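The Green Belt

At two in the afternoon the colour of the line changed, and I fell in love with my job all over again. The old belt at Vurora had been grey for as long as any of us could remember. The new one was green – proper deep forest green, like the hills behind my nan's place after a week of rain!

We pack seed for Lasamico, 48 packets to a carton, and I had never once thought of the line as beautiful. Now I came in early on Wednesday just to stand beside it with my tea.
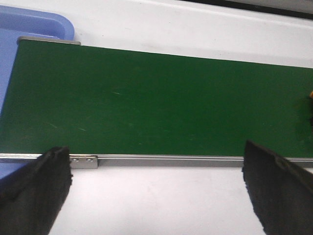 By December it had its scratches, of course, and I loved those too. I gave them names, the way you'd name creeks on a map. The longest was the Drillidari, and a pale little scuff near it became Chuang Crossing. Every packet of sweet peas had to ford the one and follow the other home, and I cheered them along under my breath (marigolds were always the bravest).

Then the big order came, 200 cartons before the late whistle, and the whole crew was suddenly leaning over my country, calling out for tape. "What's that one called?" somebody asked, pointing at a mark I'd never noticed. I told them it was theirs to name.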